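Limonada coada para uma mesa cheia: como preparar a bancada, espremer e servir

Por Emanuel Bogdan
Publicado em Joltura – Bebidas e cozinha de todos os dias
2020-09-07

Dificuldade: fácil
Rende: 6 copos pequenos

Adoro fazer limonada. Adoro mesmo! O cheiro da casca quando a faca entra, o barulho das pevides a baterem no passador, o primeiro gole a franzir a cara de quem provou cedo demais... E é daquelas coisas que toda a gente acha que já sabe fazer, até ao dia em que tem a casa cheia, uma faca numa mão, um limão a rebolar para o chão e nem um copo lavado à vista.

Este tutorial serve para esse dia. A receita é simples e vem a seguir, mas metade do texto é sobre a bancada, os utensílios e os copos, que é onde eu perdia mais tempo antes de me organizar. Quem só quiser as quantidades pode saltar para a lista.

Ingredientes

2 limões amarelos grandes (mais um de reserva, se forem magros de sumo)
2 limas
Açúcar a gosto; eu começo com meia chávena
Água fresca, um jarro médio
Uma pitada de sal
Hortelã, para quem gosta

Utensílios

Tábua de corte
Faca pequena de serrilha
Passador de inox com cabo comprido
Jarro ou taça funda com boca larga
Espremedor manual, ou as mãos
Colher de pau ou um pauzinho para mexer
Copos e um escorredor de copos

Escolher os limões

Pegue num limão em cada mão e compare o peso. Para o mesmo tamanho, o mais pesado ganha quase sempre. A casca deve ser fina e ceder um pouco ao dedo; as cascas muito grossas e rugosas enganam bem, ocupam espaço na fruteira e depois deitam uma miséria de sumo.

Com as limas faço o mesmo, mas não desprezo as que têm uma mancha amarelada. Estão mais maduras, são mais doces e ficam ótimas misturadas com limão. A lima sozinha dá uma bebida com um amargo de que gosto muito, embora lá em casa me olhem de lado quando exagero. Por isso misturo: o limão dá o corpo, a lima dá o perfume.

Se a fruta vier do frigorífico, deixe-a um bocado fora antes de começar. Um limão gelado é teimoso.

Preparar a bancada

Trabalho sempre da mesma maneira: fruta, tábua, passador, copos. A fruta fica encostada à tábua, do meu lado, para lhe chegar sem cruzar os braços. O passador fica do lado da mão que espreme, com o cabo virado para fora. Os copos ficam mais longe, a salvo dos salpicos (o sumo de limão seco num copo deixa uma marca pegajosa que irrita qualquer pessoa).

Gosto de tábuas de madeira com um recorte para a mão. Pegam-se bem com os dedos molhados e penduram-se para secar. Durante anos usei uma tábua lisa, bonita, que me fugia sempre na altura de a levar para o lava-loiça. Se a sua também desliza enquanto corta, ponha um pano húmido bem torcido por baixo. Resulta às mil maravilhas!

Uma coisa sobre o espaço: use uma mesa maior do que acha que precisa. Numa bancada apertada a fruta cortada acaba em cima da fruta inteira, as cascas vão parar ao açúcar e o jarro fica na pontinha. Quando recebo gente, mudo tudo para a mesa grande e é outra vida.

Passo 1: lavar e rolar

Lave os limões e as limas em água corrente, a esfregar com as mãos, e seque-os com um pano. Depois role cada um sobre a tábua com a palma aberta, a fazer força. Vai sentir a fruta a amolecer por dentro. Não tenha pressa aqui, e pare se a casca começar a abrir.

Passo 2: tirar umas tiras de casca

Antes de cortar, tire duas ou três tiras finas de casca com um descascador, só a parte amarela. O branco amarga. Ponha as tiras numa taça com o açúcar e esmague-as com os dedos ou com as costas de uma colher. O açúcar fica húmido e perfumado, com um aroma que enche a cozinha toda – se só mudar uma coisa na sua limonada depois de ler isto, que seja esta, por favor!

Deixe a taça quieta enquanto trata do resto.

Passo 3: cortar

Corte a fruta ao meio, à largura, e não de ponta a ponta. Se alguma pevide saltar à vista, tire-a com o bico da faca. As metades ficam na tábua, viradas para cima, à espera da vez. Com as limas, que são mais rijas, costumo dar um segundo corte pequeno no centro da polpa antes de espremer.

Passo 4: espremer por cima do passador

Encaixe o passador na boca do jarro. É aqui que o cabo comprido faz diferença: apoia-se de um lado ao outro e ficam as duas mãos livres. Um passador de cabo curto obriga a segurar com uma mão e a espremer com a outra, e eu, que sou desastrado, acabo sempre com sumo no cotovelo.

Esprema com firmeza mas sem torcer a casca até ao fim, senão passa o amargo. Quando a rede entupir de polpa, mexa com a colher em círculos, sem carregar muito. Alguma polpa vai passar e ainda bem, uma limonada completamente transparente parece-me sempre triste.

O inox aguenta bem este trabalho, mas passe-o por água logo que acabar. A polpa seca agarra-se à rede e depois só sai com escova e paciência.

Passo 5: juntar o açúcar

Deite um pouco de água morna na taça do açúcar com as cascas e mexa até desaparecerem os grãos. Coe isto também pelo passador, para dentro do jarro. Junte a pitada de sal e só depois a água fresca, aos poucos, a provar. Gosto dela forte, porque o gelo vai tratar de a amaciar.

Se ficou ácida demais, acrescente água antes de acrescentar açúcar. Se ficou sem graça, esprema a fruta de reserva. Se ficou doce demais, meia lima resolve quase tudo.

Passo 6: os copos

Chegamos à parte que me entusiasma mais do que devia. Copos de cores! Tenho uma paixão antiga por copos pequenos em tons claros, cada um da sua cor, e para limonada são perfeitos: cada pessoa escolhe o seu e já não há a eterna conversa do "este é o meu ou é o teu?". Com crianças à mesa, então, é uma maravilha. Deixe-as escolher antes de servir e prepare-se para negociações sérias à volta do cor-de-rosa.

Os copos pequenos também obrigam a servir menos de cada vez, e assim a bebida chega fresca ao último gole. Quem quiser repete.

Para os ter à mão uso um escorredor de hastes, daqueles em que cada copo fica de boca para baixo. Escorrem bem, não apanham pó e ocupam pouco espaço. Tiro-os um a um à medida que vou servindo. Alguns conselhos de quem já partiu uns quantos:

Não force copos estreitos em hastes grossas.
Distribua os copos por lados opostos, para o escorredor não ficar desequilibrado.
Deixe uma ou outra haste livre, dá jeito para o copo que aparece atrasado.
Lave o próprio escorredor de vez em quando, sobretudo na base, onde a água se junta.

Dois ou três copos ficam logo de pé na mesa, prontos para a prova. Há sempre alguém que quer provar.

Servir e guardar

Sirva com gelo no copo e não no jarro. A hortelã leva uma palmadinha entre as mãos antes de entrar, para soltar o cheiro. No frigorífico, em jarro tapado, a limonada aguenta bem até ao dia seguinte, embora perca algum perfume. Mexa antes de servir, que a polpa assenta.

Com as cascas que sobram faço uma coisa simples: esfrego-as na tábua com um pouco de sal grosso, deixo repousar uns minutos e enxaguo. Tira o cheiro a cebola e a madeira agradece. Seque a tábua de pé, nunca deitada sobre a bancada molhada. Na Iltumwood, onde fiz uma oficina de utensílios de madeira em janeiro, insistiam imenso nisto, e desde que lhes dei ouvidos não voltei a ter uma tábua empenada.

Variações de que gosto

Só lima, com mais açúcar e muita hortelã.
Limão com umas rodelas de gengibre esmagadas junto com as cascas.
Limão com pepino ralado, coado duas vezes. Fresquíssima!
Versão quente, com mel em vez de açúcar e água acabada de ferver, para as noites em que a garganta arranha.

Perguntas que me chegam muitas vezes

Posso usar só sumo de garrafa? Pode, mas perde o melhor, que é a casca. Nesse caso, compre pelo menos um limão para perfumar o açúcar.

E se não tiver passador? Um coador de chá grande desenrasca, com mais calma e em várias vezes. Um pano fino também serve, mas retém a polpa toda.

Dá para fazer para muita gente? Dá, multiplique tudo menos o sal. E esprema a fruta em duas levas, com uma pausa para lavar o passador a meio.

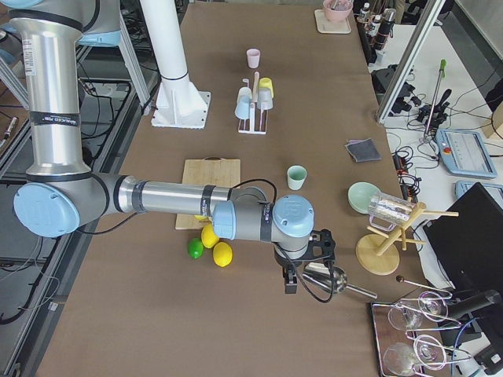

Para quem vai fazer a receita pela primeira vez, comece pela mistura de limão e lima e anote a quantidade de açúcar que usou. Eu aponto a minha num papel colado na porta do armário, já com tantas emendas que mal se lê, e todos os verões acrescento mais uma. Se experimentar a versão com pepino, conte-me nos comentários como correu!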